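Reusing small shipping boxes, a short thread. Corrugated only.

1/ Look at the flutes first. Where an edge is exposed, the wave should still be round. Flat flutes mean the wall has lost its stiffness.

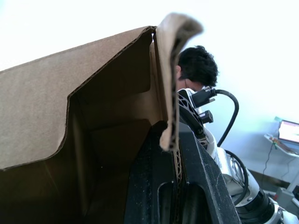

2/ Open every flap before judging the box. Creases take two or three more folds, then the liner splits.
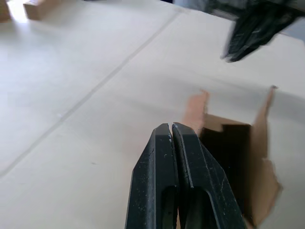 3/ Inner flap goes down first, tall flaps after. Peeled liner on a flap is a bad spot for tape, so run the strip 2 inches past it.

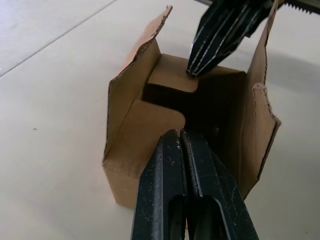
Inner flap folded in, tall flaps still up.

4/ Torn corners get trimmed square or the box goes in recycling. I keep 9 on the shelf, maximum.

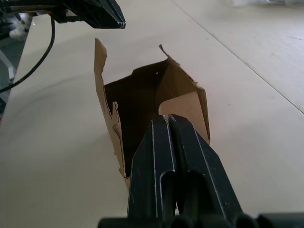 Can a ripped box still ship?
Only light, soft goods. For anything else, use a new one.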